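Singers and players wanted for the Prandport Community Big Band

We are looking for new people to join us for the coming season, and we would love to hear from you even if you haven't opened your instrument case in years (several of us hadn't either, and you would never guess it now!). The band plays swing, a bit of soul, some Latin numbers and, every winter, far more Christmas music than is probably good for anyone.

Our home is the old Gumska Hall on the harbor side of Prandport, where we rehearse every Tuesday evening from 7:30 until a little before ten, with a break in the middle for coffee and whatever people have baked. The season starts in September and runs through to our big spring concert in May, which last year filled the hall with 434 people and left the trombones hoarse from singing along to the encore.

What we need most

We have room for 2 trumpets, one of them happy to play lead at least part of the time, and a baritone sax. If you play bari but don't own one, please still write, as the band has a decent instrument it can lend. We also need a guitarist who reads chord charts and doesn't mind sitting quietly through a ballad, and we are hoping to find two singers to share the vocal numbers. Alto or tenor would suit the charts we have, though we have been known to move a key or two for the right voice.

Drummers, we hear from a lot of you, and we are very glad you're out there. The chair is taken for now but we do keep a list of people to call when our regular is away, so please get in touch and tell us what you like to play.

How well do I have to play?

You should be able to read music and find your way through a middling chart after a couple of tries. Nobody has to solo. Some of our members take every solo they're offered and some have never stood up once, and both kinds have been with us for ages. Our library has 63 arrangements in regular use, and we send the parts out ahead of time so you can look them over at home in peace.

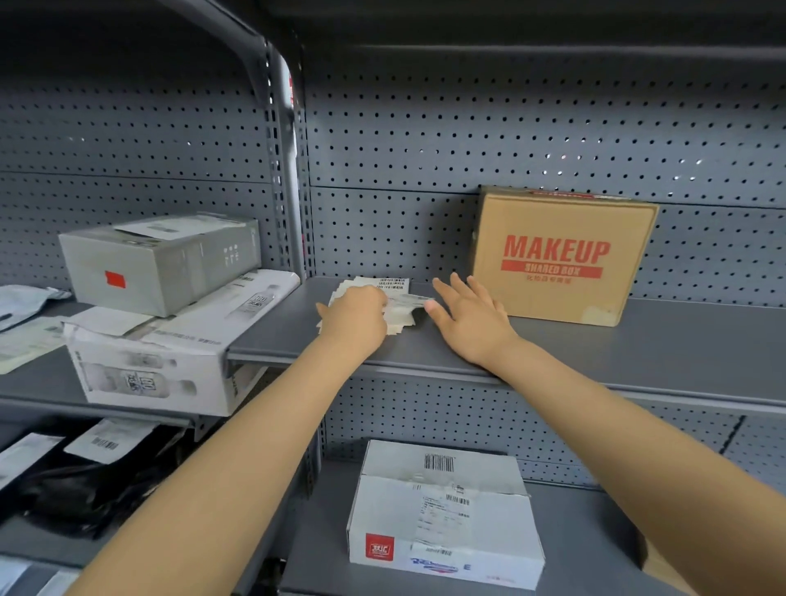 Labels on the shelf, boxes alongside.

Instead of a formal audition, we ask you to come and sit in for two rehearsals. After that we'll have a chat, and if it feels right on both sides, you're in. Singers, please bring one song you know well and are comfortable singing with just piano. Any style is fine, and it really doesn't have to be jazz.

Dates and money

Besides the spring concert we play 6 smaller dates in the season, among them the Tijani Street fair, an afternoon at the library and a dance evening at the Zelletti ballroom, the one with the sprung floor. We understand that people have jobs and children and colds. All we ask is that you make most rehearsals and let your section know when you can't.

Dues are modest and paid by the season, and students play for free. If the dues would keep you away, say so in your message and we'll sort it out privately. None of our playing members are paid, and that includes the singers. Concert dress is black with something red, and you can take "something" as loosely as you please.

How to apply

Send us a note through the contact form on this site with your name, your instrument or voice, and a few lines about what you've played or sung before. School band counts, church choir counts, and so does the garage. Recordings are welcome if you have one lying around, but please don't make one specially. We'd like to hear from you by Mon 12 August so that we can set up the sections before the first rehearsal, though bari players may ignore that deadline completely.

The hall has a ramp at the side entrance and free parking behind the building, and the number of the bus that stops outside is on our directions page.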